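Where does a plastic bag come from?

You have probably touched something made of plastic in the last hour. It might have been a pen, a toothbrush or the lid of your lunch box. Plastic bags are one of the most common plastic things in any home, and they start out deep under the ground.

From oil to pellets

Most plastic is made from crude oil or natural gas. These formed over millions of years from the remains of tiny sea creatures and plants. The oil is pumped up and taken to a refinery, where it is heated and split into different parts. Some parts become petrol. Others are used to make a gas called ethylene.

Ethylene is made of very small molecules. In a factory, thousands of these are joined end to end to make long chains, a bit like clipping paper clips together. The long chains are called polymers. The polymer made from ethylene is called polyethylene, or polythene for short. It is chopped into little pellets the size of lentils.

Blowing a bubble

The pellets go to a bag factory, such as the Brultix works at Fledport. They are melted and pushed through a ring-shaped gap. Air is blown up the middle, and the soft plastic swells into a tall bubble. When it has cooled, the bubble is squashed flat, printed, cut and sealed along the bottom. One machine at Fledport can make over 500 bags in a few minutes.

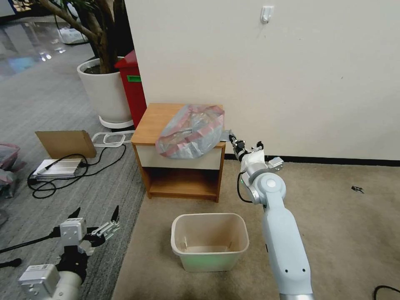
Polythene is useful for bags because it is light, it bends without cracking and it keeps water out. A thin bag can weigh less than a sheet of paper and still carry your shopping home.

What happens afterwards?

The long chains that make plastic strong also make it very slow to break down. An apple core rots in a matter of weeks. A plastic bag can last for many years, and it tends to break into smaller and smaller pieces called microplastics.

Thin bags can't always go in the recycling bin at home – they get tangled in the sorting machines. Many supermarkets have a collection point for them instead. In Odaddale, one school collected 700 used bags in July and sent them off to be melted down and turned back into pellets.

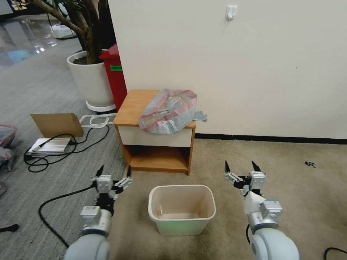
A small wastebasket. Bins like this are often made of plastic too.

Words to know

Polymer: a long chain of small molecules joined together.
Refinery: a place where crude oil is split into useful parts.
Microplastics: very small pieces of plastic.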